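6.4 Clearing a grasp mismatch fault (code 7)

Applies to the Skusden simulation controller with the single-arm kitchen scenes supplied by Andreadis.

A code 7 fault is raised when the commanded finger width and the width reported by the physics engine disagree for longer than the hold limit. The arm stops in place and the episode log is closed. Code 7 was the main fault reported during the Drorndale trials. Most cases came from a stale gripper state carried over from the previous episode.

CAUTION: Do not clear the fault while a physical arm is attached to the same controller. The gripper command is sent to every connected device. Set the output selector to SIM ONLY first, and confirm it on the status line.

1. Pause the scene. Leave the arm where it stopped.
2. Save the episode log under a new name. The restart in step 7 overwrites the default log.
3. Open the wrist view and check whether the fingers are open or closed.
4. Compare the wrist view with the "Gripper" field on the status line. If the two agree, go to step 6.
5. If they disagree, select Gripper > Resync. The field turns gray and then shows the measured width. Resync does not move the fingers.
6. If an object is held, lower it onto the nearest surface with the jog keys before opening. An object released above the counter can pass through the surface at large time steps.
7. Open the gripper, select Fault > Clear, and restart the episode.

Note: If the fault returns within 4 episodes, stop and replace the scene's contact file. Repeated clearing hides the cause - see the record for run 1,220, where the same stale value was written back at every restart.

Note: The side cameras are not enough for step 3. Finger width is hard to judge at that distance, and a thin object may be hidden behind the fingers.
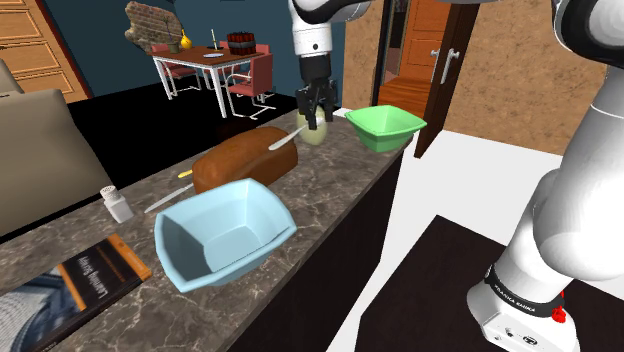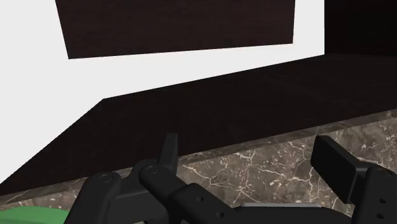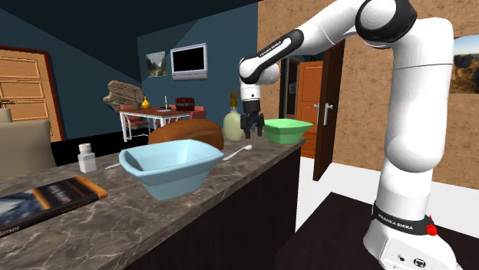

Clearance is checked once more before the arm is released from pause, and this check is done by eye. The controller tests the arm links against the furniture but ignores loose objects on the counter. With the gripper just to the right of the pump bottle, as in the last of the three views, a jog to the left can knock the bottle over and trigger a second code 7. Raise the gripper first, then move sideways. If an object has already been knocked over, use Scene > Reset Objects. Do not try to stand it up with the fingers.

Send logs for unresolved faults to Magdalini Tsolakis at Fotness, with the contact file attached.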